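Fitted sheet

From the Lovska Household Encyclopedia, an open collection of articles about ordinary things at home. Entry by Rasa Uibo, last revised 2021-05-09.

A fitted sheet is a bottom sheet with shaped corners and elastic sewn into the hem, so that it grips the mattress instead of lying on top of it. It's called a contour sheet in some older catalogs (my mother still says it that way), and in plenty of homes it's simply "the bottom one." I've been writing the bedding entries here for a while and this is the one I get the most mail about, nearly all of it about folding, so if that's what you came for you can skip down a good way.

Name and related items

The word "fitted" separates it from the flat sheet, a plain rectangle with hems that can go over or under the sleeper. A fitted sheet only goes under. It also shouldn't be mixed up with a mattress protector, which can have the very same elastic corners but sits beneath the sheet and is there to keep sweat and spills out of the mattress. Povilas Sakalauskas, who edits the laundry section, wanted the two entries merged. I said no, and he took it pretty well!

Construction

Most fitted sheets start as one big rectangle of cloth. A square is taken out of each corner, the two cut edges are sewn together, and you get a sort of shallow box turned upside down. The elastic goes in last. Cheaper sheets have it only at the corners, and better ones have it all the way around, which I'd pay extra for every time – a sheet with corner elastic tends to creep up the long sides when a restless sleeper gets going.

The depth of that box is called the pocket. A 15 inch pocket takes most modern mattresses, including a lot of the ones with a padded top layer. If you add a thick topper, measure the whole stack from bottom seam to top before you buy anything. Too shallow a pocket and the corners pop off in the night, too deep and you get slack cloth that bunches up under your hip.

Fabric

Cotton is the usual choice and it comes in two weaves that people argue over. Percale is a plain one-over, one-under weave, crisp and a little papery when new. Sateen floats more threads on the surface, so it feels smoother and has some shine, but it can snag. Jersey is knitted like a T-shirt and stretches, so it's very forgiving on a mattress of odd size. Flannel is brushed and fuzzy and I put mine away in March whether the weather agrees or not.

Then there's thread count. I own one sheet marked 300 and it's lovely, and I've slept on others with much grander numbers on the package that felt like a raincoat. The count tells you how many threads run through a square inch, and makers have ways of counting plies that push it up. Feel the cloth if the store will let you.

Putting one on

Everybody has a method. Mine is to find the label first, as on many sheets it's sewn at one bottom corner, and then do the two corners at the head of the bed before walking around to the foot. Doing opposite corners (top left, then bottom right) works too and keeps the tension more even, though it means more walking. The last corner is always the tight one. Lift the mattress corner with one hand and pull the hem well underneath with the other, a good handful of it, or it'll be off again by morning.

Get the bed clear before you start. It's amazing what gathers on one: a pillowcase that came off with the duvet, yesterday's shirt, a towel somebody dropped on the way back from the shower. I take all the loose cloth off and toss it in the hamper, then smooth the sheet from the middle out toward the sides with flat palms.

A few wrinkles will stay, and they usually run out from wherever the hem is pulling. Pale plain colors show them more than prints do, especially in side light from a window. I used to iron mine. I don't anymore, and taking the sheet out of the dryer while it's a tiny bit damp and putting it straight on the bed does nearly as good a job.

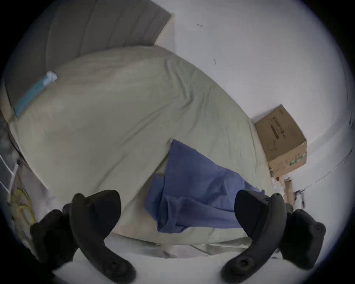 Washing and drying

Wash fitted sheets on their own or with other bedding, and shake them out between the washer and the dryer. The pockets love to swallow smaller things, and that's how you end up with a hot dry sheet and a soggy pillowcase balled up in one corner of it. Stopping the dryer after 25 minutes to untangle the load helps a lot. High heat is hard on elastic, so medium is plenty.

On a line, peg it by the hem at all four corners in pairs, so the middle hangs like a hammock and the wind can get in. It looks silly. It dries fast.

Folding

Okay, the folding! Put one hand inside each of two neighboring corners, right sides facing you, and bring your hands together. Flip the right-hand corner over the left so one sits inside the other. Run your free hand down the edge, pick up the third corner and tuck it over the first two, then the fourth. Lay the whole thing on a flat surface, turn the elastic edges in until you have something close to a rectangle, and fold that in thirds both ways.

Sateen slides around and makes this harder, and flannel is the easiest to learn on. If you'd sooner roll it up and stuff it inside its own pillowcase, plenty of tidy people do, and the set stays together in the closet.

Wear and reuse

The elastic usually goes before the cloth does. You can unpick the casing and thread in new elastic in an evening, or buy sheet straps that clip under the mattress. Once the middle has gone thin, the sides are often still sound and will make 2 decent pillowcases or a pile of dusters. Povilas cuts his into strips for tying up tomatoes.

See also: Flat sheet; Mattress protector; Pillowcase; Elastic (sewing)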